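## The repair café is back, and it's bigger

We're so pleased to say that the Hondwood repair café has found a new home! After a long winter of carrying boxes up and down the library stairs, we've moved into the ground floor of the old Yurt building, with good light, a proper sink and (at last) enough power points for everyone.

Our first session there was in August and over 30 neighbours came through the door. Toasters, lamps, a much-loved accordion, two prams and more torn jeans than you'd believe. Umut Değirmenci spent most of the afternoon on a single sewing machine, a Ledora that had belonged to someone's grandmother, and when it finally ran a straight seam the whole table clapped. It was a lovely moment – the owner went home and hemmed her curtains that same night.

Umut is also starting a beginners' sewing bench, and I can't recommend it enough. You'll learn to thread a machine, wind a bobbin, sew on a button that stays put and patch a knee so it doesn't look like a patch (or so it very much does, in a bright colour, if that's more your style). There are 11 places and all the thread is supplied. Bring something of your own to mend, as it's much more fun than practising on scraps.
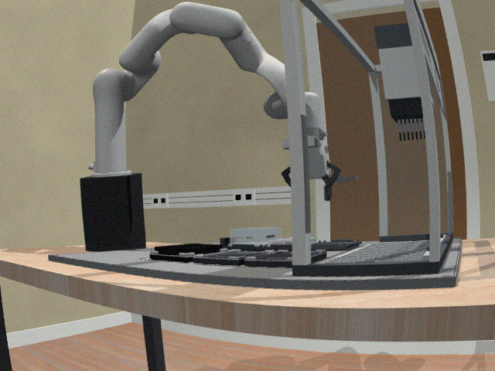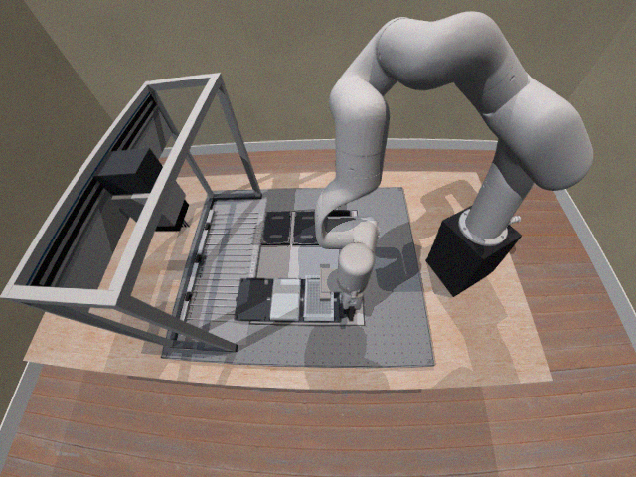 A few practical things. Please give your item a quick clean before you bring it in, especially kettles and anything that's lived in a shed. If it runs on batteries, bring fresh ones. If it has a manual, bring that too, even if it's in a language you don't read, as the diagrams are often gold. We can't take microwaves or anything with a gas fitting, sorry.

We're also after spare parts. Old zips, knobs, fuses, bits of flex, bicycle cables and jars of odd screws are all welcome, and so are Seketico vacuum belts, which we seem to be asked for at every session. Leave them in the blue tub by the front desk with a note saying what they are, if you know.

Tea is free and there's usually cake. If you'd like to bake for the next session, or want one of the sewing places, leave your name at the desk or reply to this newsletter. Kids are welcome at any bench as long as a grown-up stays with them, and the button jar is always open for sorting.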